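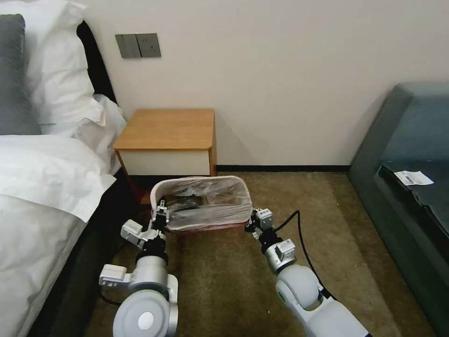
양팔 로봇의 모방학습 결과를 성공률 하나로 보고해도 되는가?

단일 성공률은 정책 간 순위를 매기는 데는 쓸 수 있으나, 어느 단계에서 왜 실패하는지를 알려주지 않으므로 단독 지표로는 부족하다. 최소한 파지, 들기, 운반, 내려놓기를 분리한 단계별 조건부 성공률과 실패 유형별 빈도가 같이 제시되어야 한다.

이 글은 가정 및 숙박 환경 조작 과제에서 통용되는 평가 방식에 대한 의견이다. 필자는 Clillatau에서 양팔 정책의 평가를 담당하고 있으며, 논거의 대부분은 내부 과제 모음인 Plistska를 운용하면서 얻은 것이다. Plistska에는 침실 정리 과제가 포함되어 있고, 그중 휴지통을 양쪽 테두리에서 잡아 드는 과제가 평가 방식의 결함을 가장 뚜렷하게 드러냈다.

## 휴지통 과제가 까다로운 이유

물체 자체는 가볍다. 하중은 문제가 되지 않으며 작업 공간도 좁은 편이 아니다. 어려움은 세 군데에서 생긴다. 첫째, 양 그리퍼가 같은 강체를 잡는 순간 폐쇄 기구학 사슬이 형성된다. 이때 두 팔의 위치 명령이 조금만 어긋나도 오차는 내력으로 나타난다. 플라스틱 통은 얇아서 이 내력을 변형으로 흡수하고, 관절 전류만 보아서는 이상이 잘 보이지 않는다. 둘째, 투명 비닐봉지가 테두리를 덮고 있으면 접촉면이 두 겹이 된다. 통과 비닐 사이의 마찰, 비닐과 손가락 사이의 마찰이 서로 다르다. 파지가 유지되는 것처럼 보여도 통만 천천히 내려가는 경우가 있다. 셋째, 깊이 센서는 투명하고 구겨진 면에서 값이 비거나 튄다. 테두리 높이를 깊이에 의존해 추정하는 정책은 여기서 손해를 본다.

이 세 원인은 대응책이 각각 다르다. 첫째는 제어 문제이고, 둘째는 접촉 감지와 파지 위치 선택의 문제이며, 셋째는 지각 문제이다. 성공률은 셋을 구분하지 않는다.

## 시험 결과

2023년 7월에 정리한 결과를 기준으로 서술한다. 학습에는 원격조작 시연 2930건을 사용하였다. 정책은 행동 청크를 출력하는 트랜스포머 계열이며, 머리 카메라와 양 손목 카메라의 영상, 관절 각도를 입력으로 받는다. 평가는 학습에 쓰지 않은 객실 배치에서 211회 실시하였다. 종합 성공률은 72%였다.

이 수치만 놓고 보면 시연을 더 모으자는 결론이 나오기 쉽다. 실제로 Clillatau 내부에서도 그 의견이 우세하였다. 그러나 실패 시행을 재생하여 분류한 결과, 실패의 절반 이상은 양쪽 파지가 끝난 뒤 들기 초반에 몰려 있었다. 접근과 단일 파지는 거의 포화 상태였다. 시연을 균등하게 늘리면 이미 잘되는 구간의 데이터가 대부분을 차지하게 된다.

들기 구간을 더 들여다보면 비대칭 들림이 주된 유형이었다. 한쪽 팔이 먼저 상승하고 다른 쪽이 뒤따르면서 통이 기울고, 늦은 쪽 손가락에서 비닐이 미끄러진다. 시연 데이터에도 같은 시간차가 존재하였다. 조작자는 기울기를 눈으로 보고 보정하지만, 청크 단위로 출력하는 정책은 청크가 끝날 때까지 보정하지 못한다. 청크 길이를 줄이자 비대칭 들림은 감소하였고 그 대신 접근 동작의 떨림이 늘었다. 종합 성공률의 변화는 시행 간 변동 폭 안에 있었다. 성격이 전혀 다른 두 정책이 같은 숫자로 보고될 뻔한 셈이다.

## 반론에 대하여

단계별 지표에 대한 통상적인 반론은 두 가지이다.

하나는 단계 경계가 자의적이라는 것이다. 이 지적은 부분적으로 타당하다. 파지 완료와 들기 시작 사이의 경계는 판정자마다 다르다. Plistska에서는 경계를 통 바닥의 이격 여부로 정의하고, 판정이 갈린 시행은 별도 범주로 남겼다. 카펫 위에서는 바닥 이격을 영상으로 확인하기 어려워 손목 높이의 상대 변화를 보조 기준으로 썼다. 완전한 정의는 아니지만, 정의를 명시하면 다른 연구실이 같은 기준으로 재판정할 수 있다.

다른 하나는 비용이다. 실패 시행을 하나씩 재생하여 분류하는 데에는 인력이 든다. 필자의 경우 분류 작업에 38시간이 소요되었다. 시연 수집과 비교하면 작은 비용이며, 분류 결과가 다음 수집의 대상을 정해 준다는 점에서 회수도 빠르다. 자동 분류기를 쓰는 방안도 시도하였으나 미끄러짐과 의도적인 재파지를 구별하지 못하여 현재는 1차 선별에만 쓴다.

공개 벤치마크인 Machala의 경우 제출 양식에 성공률 칸만 있다. 양식이 그러하면 논문도 그 양식을 따른다. 벤치마크 운영 측이 조건부 성공률 네 칸과 실패 유형 자유 기술란만 추가해도 상황은 상당히 나아질 것으로 본다. 순위 산정 방식까지 바꿀 필요는 없다.

## 초기 조건의 보고

단계별 지표와 별개로 초기 조건 기록도 부실하다. 휴지통 과제라면 적어도 다음 항목은 표로 제시되어야 한다.

- 통의 재질과 테두리 형상
- 비닐봉지의 유무, 투명도, 고정 상태
- 내용물의 유무와 치우침
- 바닥재
- 주변 가구와 통 사이의 간격

내용물이 한쪽으로 치우친 통은 대칭 파지를 하더라도 기울 수 있다. 빈 통만으로 평가한 결과와 직접 비교하는 것은 적절하지 않은데, 필자가 읽은 보고서 상당수는 내용물 여부를 적지 않았다. 봉지를 씌우지 않은 통으로 시험하고 제목에는 객실 정리라고 쓴 사례도 있었다.

간격 항목은 특히 과소평가되어 있다. 침대와 협탁이 가까우면 팔꿈치의 가용 자세가 제한되고, 정책은 시연에 드물게 나타난 관절 구성으로 밀려난다. Nurkport의 시험 객실로 옮겼을 때 성능이 떨어진 원인을 처음에는 조명 차이로 추정하였으나, 간격을 기존 시험실과 같게 맞추자 차이의 대부분이 사라졌다. 초기 조건표가 있었다면 조명 증강 실험은 하지 않았을 것이다.

## 남은 문제

위의 제안으로 해결되지 않는 부분도 있다. 내력은 손목에 힘 센서가 없는 기체에서는 직접 측정되지 않는다. 관절 전류로 추정하는 방법은 마찰 모델의 품질에 좌우되며, 감속비가 큰 관절에서는 신뢰하기 어렵다. 통이 변형된 채로 성공 판정을 받는 시행을 어떻게 취급할지도 합의가 없다. 필자는 영구 변형이 확인된 시행을 실패로 처리하지만, 회복되는 변형은 성공에 포함한다. 이 기준은 세라믹이나 금속 통에는 그대로 적용할 수 없다.

차기 평가는 12월로 예정되어 있으며, 청크 길이를 단계에 따라 바꾸는 정책과 고정 길이 정책을 같은 초기 조건표 아래에서 비교한다.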